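3. The Workshop Build

3.1 Where the cell lives

The cell described in this paper was put together in a shared workshop in Flistcombe, a place where people come on weekday evenings to fix chairs, cut plywood and drink a good deal of tea. We mention this early because nearly every choice in this section follows from it. A university lab can bolt a robot to the floor and leave it there for three years. We had a corner, a long bench on one side of us, and neighbors who needed to get past with sheets of lumber, and we were very grateful to have even that.

Archana Goel drew the first layout in October on the back of a timber receipt, and the plan we ended up with is not far from her drawing. It has two arms and two work surfaces. One surface is a wooden butcher-block table, where the objects go. The other is a breadboard table with a grid of holes, which gives us somewhere to bolt or clamp things that have to stay put. The two surfaces came from different places and took a fair amount of shimming before we were happy with them, and Vandana Prajapati spent the better part of a Monday on her knees with a spirit level (she would like it recorded that the floor is worse than the tables).

We had thought about covering the wood with a plain mat, as many groups do, to make life easier for the vision software. In the end we left it bare. The grain and the long strips are what a real kitchen counter might look like, and since the whole point of the Pliltside project is to find out how a small arm gets along in ordinary rooms, it seemed a little unfair to tidy the room away first.

3.2 Fixing things down

We used clamps wherever we could. Bolts are stiffer, and for the arm bases there is really no substitute, but nearly everything else in the cell has been moved at least once, and a clamp can be shifted by one person in a minute or so without hunting for the right hex key. Our habit is to set the part by eye, run one slow reach with the arm, look for wobble, and only then tighten fully. Parts that are left loose on the breadboard between jobs are a nuisance, and we were not always as good about clearing them as we meant to be.

The camera mount took three attempts. On the first it was fixed to the wall, which we gave up when we found that the wall shook every time the large band saw on the other side was started. The second was a floor stand, and it was kicked. The version we kept holds the mount out over the breadboard, and it has held its calibration far better than the other two. A reader with a quieter building may well be fine with the wall.

The printed backdrop with the vertical stripes was Sarla Rathore's idea. People walk behind the cell all evening, and a background that is always the same saved us a lot of trouble in the recordings, even if visitors do ask about it. Figure 3 shows the cell with an orange cup set out for one of the reaching tasks.

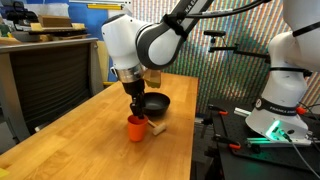 Figure 3. The two-arm cell at Flistcombe. The gripper fingers point down into the cup; a black bowl and a small toy mallet share the wooden table. The second arm stands on the breadboard at right.

3.3 Choosing the objects

We wanted things that anybody could find at home or pick up cheaply, and we wanted them to be awkward in different ways. A cup is easy to reach into and surprisingly easy to knock over. A bowl is steadier, but a dark one swallows the light, and our depth estimates inside it were poor for weeks. The toy mallet became everyone's favorite, partly because its weight is all at one end, so that a grasp which looks perfectly sensible can still let the head swing down as soon as it leaves the table.

Rongrong Ren kept the object box and the notebook that goes with it. Each session began with a layout drawn from a shuffled pack of cards, with the objects placed by hand and no measuring. We did try a taped grid for a short while, and found that everyone (the authors very much included) began placing things neatly at the crossings, and the layouts all came to look alike. The cards are slower and the results are messier, and we would do it the same way again.

3.4 Software and first runs

The control program, Toma, was written over several evenings and is plainer than its name suggests. It reads the target, plans a reach from above, stops a short way over the object, and waits for a person to press a key before going lower. That pause was meant to be temporary. We have kept it through all 3,049 recorded reaches, and in a room full of people carrying lumber we have no plans to take it out.

The first 100 reaches were used only to set speeds and are left out of every result in Section 4. After that we set aside 2,000 for tuning and kept the remainder for testing. Nine reaches in the tuning set were marked as faulty because the cable had been routed so that it tugged at the wrist near full stretch. Archana Pal found the fault by holding the cable in her hand while the arm moved slowly through the same path, which is a method we can recommend to anybody with patience and a second person standing at the stop button.

3.5 What we would change

Given another corner and another winter, we would buy the two tables together, or build them together, so that their tops met at one height from the beginning. We would also make a proper shelf for the papers and boxes that gather beside any bench. The second cell, now going up in Rarnunmont, has both, and its breadboard was leveled before anything at all was put on it. The notes for that build, along with our parts list and the card layouts, will be shared with the recordings once the last of the labeling has been checked.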